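Open Day at Erkaner - Gallery
Thursday, June 6, 2019
Text and pictures: Zane Jankauskaitė

Our group from the Farnano evening course went to Erkaner for the open day. It was the first time the small robot lab was open for visitors, and the guest book at the door had 927 names when I signed it. We had a place in the second demonstration after lunch, which was a good time, as the morning groups had to stand in the corridor.

Table 2, two arms working on one rail. The task was to pick up small toy blocks, and the engineer told us that soft and light things are often harder than heavy ones. The glove is used for a different task, which we did not see.

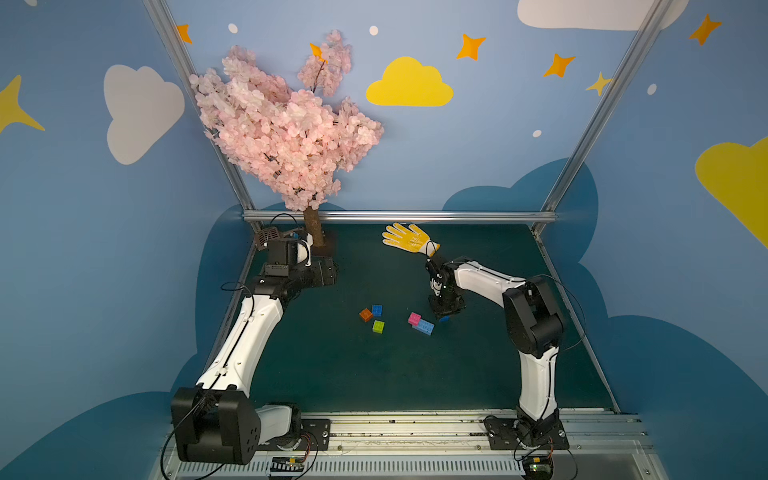 Every visitor received a paper card with a task number, and the cards were collected at the end for a small prize. I had 994 and did not win. The talk before the demonstration was given by two people from Trurell, who wrote the control program. They spoke quite fast, but they answered all questions with patience, also the ones from the children. One boy wanted to know if the arms can be friends. The answer was that they share one computer, so maybe yes.

I asked how the arms avoid each other in such a small space. Each one knows the position of the other, and the program plans both movements together. I had expected something more complicated - but perhaps the complicated part is inside the planning.
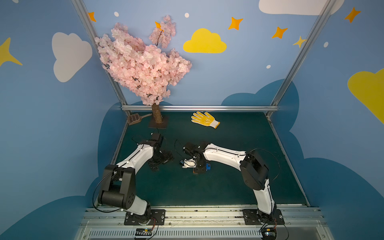 After the demonstration there was coffee and a very good poppy seed cake on the ground floor. The next open day is planned for September, and groups of more than 7 people should write to the lab before they come. The talk slides can be asked for at the same address.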